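Skovska Rally

The Skovska Rally is a gravel rally held each September on forest and farm roads in the hills north of the town of Skovska. It is run over two days and consists of 17 special stages. The event is organized by the Skovska Motor Club and forms the closing round of a regional championship for two-wheel-drive and four-wheel-drive cars. It is known among competitors for narrow roads, loose surfaces over a hard base, and a long stage, Naltano, that is run once in each direction.

Course and surface

The rally uses three groups of roads. The western group, centered on the village of Pateck, consists of forestry tracks with a crushed stone surface. These roads are wide by the standards of the event and are graded each spring by the forestry company that owns them. The loose layer is thick at the start of the rally and is swept to the outside of the corners as cars pass, leaving a cleaner line of packed stone beneath. Early starters are therefore at a disadvantage on the first pass.

The northern group crosses open pasture between Pateck and the Baptista valley. The surface is clay mixed with fine gravel. In dry conditions it is fast and produces heavy dust, and in rain it becomes slick within a few cars. Stage times on the northern roads vary more from year to year than those of any other part of the route. Cattle gates along these roads are removed before the event and replaced by the organizers on the evening of the second day.

The eastern group contains the Naltano stage. It begins beside a disused quarry, climbs through a series of hairpins to a plateau, and then descends by a single-lane road with stone walls on both sides. The highest point on the route, at 1608 meters, lies just beyond the last hairpin. Fog at this height has led to the stage being stopped or shortened on several occasions. On the first day the stage is run uphill from the quarry. On the second day it is run in the opposite direction and serves as the final test of the rally.

Format

Cars leave the start ramp in the main square of Skovska at one-minute intervals. The interval is increased to two minutes on the northern roads when dust is present, at the discretion of the clerk of the course. The first day consists of nine stages and the second of eight. The start order for the first day is set by championship position, and for the second day by the overall classification, with the leading crews placed in reverse order.

Road sections between stages are run on public roads open to other traffic. Crews must keep to the target times in the road book, and a penalty is applied for each minute early or late at a time control. Speed limits apply throughout.

Service is permitted at a single park on the edge of Skovska. There is one long service in the middle of each day and a shorter one in the evening. Outside the park, only the driver and co-driver may work on the car, using tools and parts carried on board. Tire choice is made at service and may not be changed afterward, except to fit a spare. Each car carries one or two spare wheels.

Reconnaissance takes place over the two days before the start. Each crew may drive every stage twice, in a standard road car and at a restricted speed, to write pace notes. Entry to the stages outside the permitted hours leads to exclusion.

Timing and results

Stage times are taken to a tenth of a second by light beams at the flying finish. A second, independent clock is operated by hand at each finish line, and its reading is used if the beam fails. The times are written on the crew's time card at the stop control, a short distance after the finish, and sent by radio to the rally office. 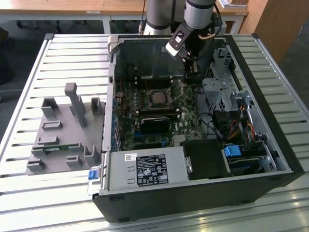
Provisional results are posted at the rally office after each group of stages. Crews have thirty minutes from the posting of the final classification to lodge a query or protest. Where a stage is stopped before all cars have completed it, the clerk of the course assigns a notional time to those affected. The notional time is normally the slowest of the times set by comparable cars before the stoppage, though the regulations allow a different figure where that result would be plainly unfair.

Ties in the overall classification are resolved in favor of the crew with the better time on the first stage. If those times are also equal, the second stage is used, and so on.

Classes

Entries are divided into four classes.

Class A is for four-wheel-drive cars with turbocharged engines. An air restrictor is required at the turbocharger inlet.

Class B is for two-wheel-drive cars prepared to modern rules, most of them small front-wheel-drive hatchbacks.

Class C is for older rear-wheel-drive cars. Engines must be of the type originally fitted, and sequential gearboxes are not allowed.

Class D is for cars in near-standard form. Changes are limited to safety equipment, dampers, brake pads, and underbody protection.

The entry list is limited to 100 cars. When more applications are received, places are given first to registered championship competitors and then in order of application. A reserve list is kept until the close of scrutineering.

History

The event grew out of a navigation trial held by the Skovska Motor Club on public roads. The trial was run at night, with crews following a marked map at a set average speed. As the roads around the town became busier, the club moved the harder sections onto forestry land at Pateck, where they could be closed to traffic and timed as special stages. The night sections were dropped after a few seasons, although the first stage is still started late enough in the afternoon that the last cars in the order finish the day's running on auxiliary lights.

The Baptista valley roads were added when the forestry company withdrew access to part of its land for replanting. The change gave the rally its mixed character, since the clay roads called for a different tire and a softer suspension setting than the crushed stone. Several teams opposed the addition on the grounds of cost. The forestry roads were later returned to use, and the organizers kept both.

The Naltano stage was introduced as a spectator stage over its first few hairpins only. The full version followed after the road across the plateau was repaired. In its early form the stage was run uphill on both days. The direction on the second day was reversed following a proposal by Lorena Vergara, who had competed in Class C before becoming clerk of the course. Vergara also introduced the reversed start order for leading crews and the wider interval in dust. The downhill version of the stage has decided the overall result more than once, most often through punctures on the walled section.

One edition was shortened to its first day after heavy rain washed out a culvert on the link road to Baptista. Results were declared on the stages completed, and championship points were awarded at half the normal value. A replacement route avoiding the culvert is now included in the safety plan.

Safety

Each stage is preceded by a sequence of course cars. The first checks that junctions are taped and marshals are in position. The last, known as the zero car, runs at close to competition speed with its siren sounding and confirms that the road is clear. A sweeper car follows the final competitor and collects the control crews' paperwork.

Radio points are placed along every stage, with additional points on the Naltano plateau where the signal is weak. A crew stopped on a stage must display a warning triangle behind the car and show either an OK board or a red cross board to the cars that follow. Failure to stop for a red cross is penalized by exclusion. A crew that stops to give help is awarded a corrected time.

Medical vehicles are stationed at the start of every stage and at one intermediate point on the longer ones. On Naltano the intermediate vehicle stands at the last hairpin, from which either end of the stage can be reached without turning — a requirement added when the stage was first run downhill.

Spectator areas are marked with tape and reached on foot from designated parking fields. The insides of the hairpins are open to the public, and the outsides are closed. Spectators are not permitted on the walled section of the descent, where there is no escape road and no room to stand behind the walls at most points.

Vehicle preparation

Teams usually carry two suspension settings for the event. A higher ride height is used at Pateck, where ruts form on the second pass and large stones are pulled onto the racing line. A lower setting is preferred for the northern roads if they are dry. Adjustments between the two are made during the midday service.

Medium-compound gravel tires are the usual choice for the crushed stone. A narrow, open tread pattern is used on wet clay. Underbody guards are mandatory in all classes, and most teams add side panels to protect the fuel and brake lines. Brake wear is highest on the downhill run of Naltano, and pads are commonly renewed at the last service before it.

See also

Forest rallying
Pace notes
Special stage
Skovska Motor Club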